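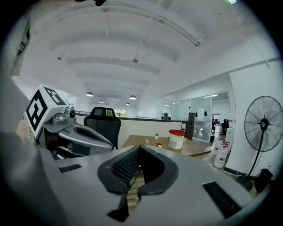

El viernes pasé la mañana en la jornada de puertas abiertas de Wilora, en Drallelwood, y salí con la cabeza llena de pinzas. Yo iba con una sola pregunta: ¿nos van a recoger la mesa de una vez? Pues todavía no, me temo. Vaughn Bellamy, que nos hizo la visita, contó que llevan 779 pruebas grabadas desde junio y que doblar un trapo sigue costando unos 5 minutos (¡yo tardo menos hasta medio dormida!). Con los objetos rígidos, como un taco de madera, la cosa va mejor – con los blandos, un drama. Me gustó que lo dijera sin adornos. La entrada es gratis y dan café, bastante flojo. En otoño quiero ver a los de Bomov, que andan con lo de reponer estanterías.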